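How to Check a Salary Offer Before You Say Yes

Most advice on salary offers tells you to be confident and ask for more. I have never found that very useful. Confident compared to what? If you don't know what the offer is worth, all you are doing is asking in a louder voice.

What follows takes an evening. You need the written offer, your last pay stub and a calculator.

Step 1. Get it in writing

A number said over the phone is not an offer. Recruiters round up, and they like to add the bonus to the base and call the total your salary. Send a short email: "Could you send me the full terms so I can review them?" If they stall on that, stop here until they don't. I would not give notice at my old job on the strength of a phone call, however friendly.

Step 2. Split the number

Write down the base pay alone. Then list everything else on separate lines: bonus, stock, sign-on money, retirement match. Next to each one write "guaranteed" or "maybe." A "target bonus" is a maybe. So is stock in a company that hasn't sold any to the public.

Samah Hamdy sent me her offer from a firm called Lahlou when I was putting this page together. The letter made a lot of the total package. Once we took out the maybes, the base came to $1,863 more per year than she was already making, before tax.

Step 3. Subtract what the job costs you

Look at the health premium first, and the deductible right after it. Then parking or train fare. Then the waiting period, if there is one: some plans don't start until you have been there 30 days, and you may have to pay for cover in between. 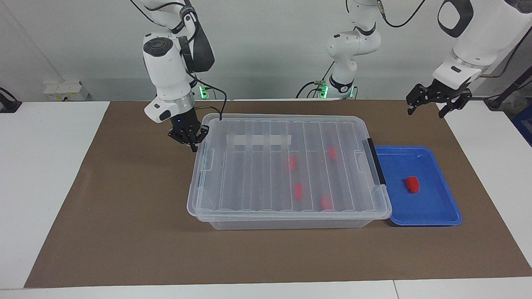

Put all of these on a yearly basis, or you will end up comparing a monthly figure with an annual one. I have done this myself. Samah's new premium ate more than half of her raise.

Step 4. Be suspicious of salary sites

They are fine for a rough range. But people type in their own numbers, the job titles don't match, and one site had 8 entries for the title we wanted, 2 of them clearly from another country. Ask someone who does the work. Taha Mansour told me what his team pays after one polite message, and it was lower than every site I had checked.

Step 5. Ask once, for one thing

Pick the item that matters most and name a figure:

"Thank you for the offer. Based on the premium difference, I'd need a base of [amount] to accept. Is that possible?"

Then wait. Don't send a second email explaining the first. If they say the budget is fixed, it may be true or it may not, and you can't tell from outside. Ask about vacation days or an earlier review date, and get the answer added to the letter. A promise to "revisit it in six months" that isn't in the letter is worth nothing to you.

Last updated 24/02/2020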